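Torvik (planning software)

Torvik is a software package for planning and controlling the motion of robot arms that push objects across a flat surface. It began at the Arville workshop as a small set of scripts and grew, over a couple of winters, into a full planner with its own viewer, its own log format and a rather large pile of test cases. The name is also used, a bit loosely, for the command language that comes with it.

Overview

Most arm software is built around picking things up, and Torvik is a friendly exception. It assumes that the tool is a plain rod or fingertip, and that everything worth doing can be done by nudging. A user gives it an instruction in ordinary words, such as "move the blue cube next to the yellow heart," and the program turns that into a target position, a direction of push and a series of short strokes. After each stroke the camera is read again and the plan is made over from scratch – a habit that looks wasteful on paper, but small blocks slide and turn in ways that are very hard to guess ahead of time.
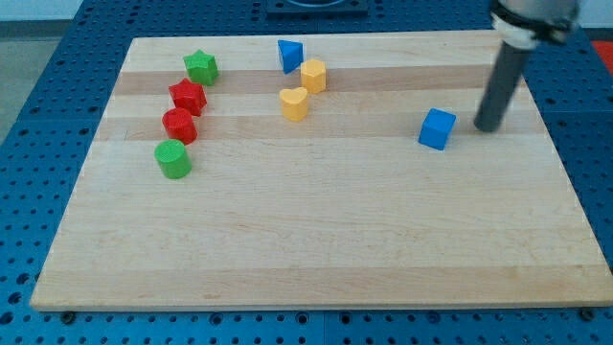 Perception is handled by a separate module called Vatelov, which finds each block by color first and outline second. The order matters when two blocks share a color, and a good deal of the early work went into telling a star from a cylinder of the same red when the two are nearly touching. Vatelov passes along a position, a heading and a confidence score for every block, and if the score drops too low the arm simply waits and looks again.

Planning and control

The planner tries 300 candidate strokes for each step and throws out any that would bump a neighboring block or carry the rod past the edge of the board. Whatever is left gets ranked by how much closer it brings the block to its goal. Strokes are then handed to the Pridow controller, which keeps the rod tip at a steady height and eases off if the side load climbs. Version 2 of the controller, released in November, added a gentler start to each stroke, and people who had used the older one for long were very glad of it.

Testing

The test suite holds 2193 recorded layouts, over 800 of them with crowded blocks. The current list of known problems, last revised 7/30/23, still includes slow planning when a block sits against the rim.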